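Stripping the Dell tower, part 2
04/12/2021

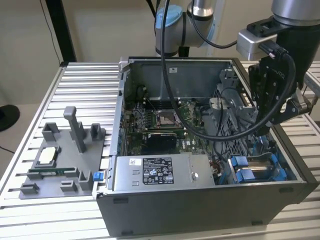
Should the power supply come out before the motherboard?

Take the power supply out first. The board then lifts without catching on the cable bundle, and the screws along that side are easier to reach.

Side panel off, case laid flat, CPU socket empty. I keep board screws and drive screws in separate tins. The blue drive carriers go back to Wai-kit Kong, who wants them for a build in January. Drives get wiped at 40 minutes a pass.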